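Automation of Terrace Maintenance and the Work of the Grounds Staff
Project report by Sulastri Sinaga. Supervisor: Meinir Kneath

My project followed the grounds team of Griffiths, a company which takes care of gardens for holiday houses. In February the company began to prepare a two-armed robot for small jobs on terraces. The jobs are planned and tested in simulation first, and the staff must learn to work with this simulation.

I read 88 shift notes and spoke with two workers, Khoa Châu and Ardalan Pakzad. Before the change, both of them spent the full shift outside. Now they spend the morning at a desk, where they check the simulated runs and write comments for the programmer, Wellington Siqueira.

Views from the simulated garden:

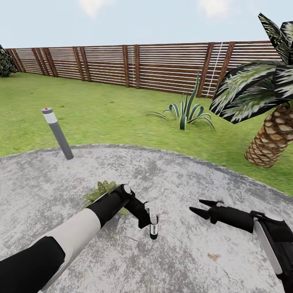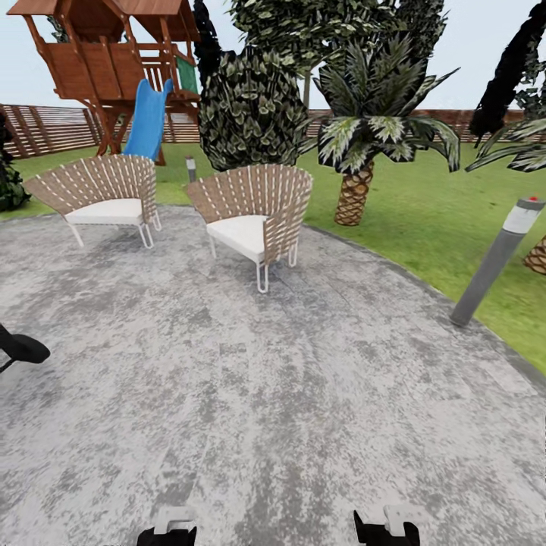
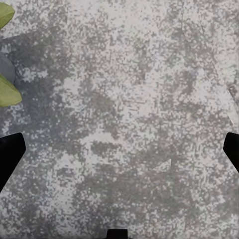

The biggest change for the workers is that they must explain things they used to do without thinking. Ardalan told me that he never needed words for how to pick up a small object near a plant. In the first view the left gripper holds a small white cylinder upright, and the leaves of a low plant stick out on both sides of the forearm. For such a moment he has to write if the arm is too close, and what a careful person would do. He finds this tiring, but he also said that his knowledge is now asked for more often than before.

Khoa was more critical. The company counted 491 comments from the team, and 300 of them got an answer. He would like an answer to each one - also when the answer is no. He also misses the fresh air, and he worries that new workers will learn the screen before they learn the garden.

My recommendation is to keep the desk work to half of the shift and to pay it as skilled work. I could not study the effect on wages, because the new contracts were not ready when I finished my interviews.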